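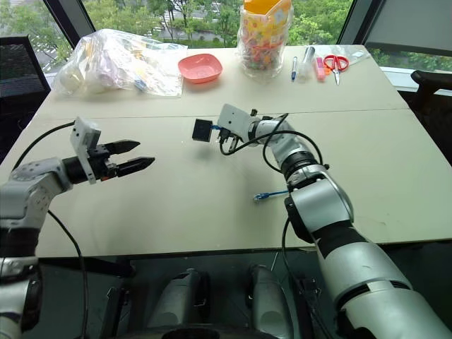
Dia de arrumar a mesa grande da oficina. São dois tampos bege encostados um no outro, e a emenda continua aparecendo.

Comprei os dois na Grosby, em março. 70 cm de profundidade cada um. Paguei 930 no par, com entrega.

O cabo de rede azul ainda está solto em cima do tampo. Falta passar por baixo e prender. O Myroslav Stasiv ficou de me trazer 6 abraçadeiras.

As marquinhas no acabamento são fracas. Pano úmido e sabão neutro primeiro, depois vejo se precisa de outra coisa.

O que vai ficando na beirada do fundo eu separo no sábado. Metade vai para a prateleira, o resto volta para a caixa.

Para a emenda, a Daryna Kravets sugeriu chapinhas de metal por baixo, parafusadas nos dois tampos. Vou medir antes de furar.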